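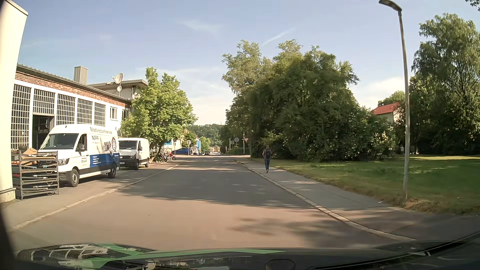 Une rue en partie à l'ombre d'un grand arbre.

Temps de lecture : 2 min

Alimentations : la Jotex 600 repasse au banc

Nous avions laissé de côté la Jotex 600 au printemps, faute d'un second exemplaire. Vadon nous en a fait parvenir deux en septembre, pris dans le stock courant, et Yuzhen Zeng les a montés sur la machine de test habituelle.

Le protocole reste celui des numéros précédents : une heure à vide, une heure à mi-charge, puis montée par paliers de 50 W jusqu'à la puissance nominale. La tension sur la ligne 12 V est restée dans la norme sur les deux blocs. Le premier émettait un léger sifflement au-delà de 500 W, le second non. À mi-charge, le ventilateur ne tourne pas et l'air en sortie monte à 39 °C, boîtier fermé.

Par rapport à l'Ostrowski que nous utilisions jusqu'ici comme référence, le rendement est un peu meilleur à faible charge et identique ensuite. Le câblage est moins pratique — le connecteur processeur est court et passe mal derrière la carte mère dans les grandes tours. La rallonge Pisier convient, à condition d'acheter la version à huit broches.

Pour une configuration avec une seule carte graphique de milieu de gamme, le bloc suffit, même avec un overclocking modéré. Les relevés complets sont dans le tableur partagé, onglet 2. Elmarie Baloyi prépare pour le prochain envoi la mesure des pics de courant au démarrage.

14 partages · 3 commentaires

Marc_T
Le câble CPU trop court, je confirme. J'ai dû le faire passer devant la carte graphique.

lison38
Vous pourriez tester aussi la version 750 ?

Yuzhen Zeng
Pas encore reçue — je la demande à Vadon.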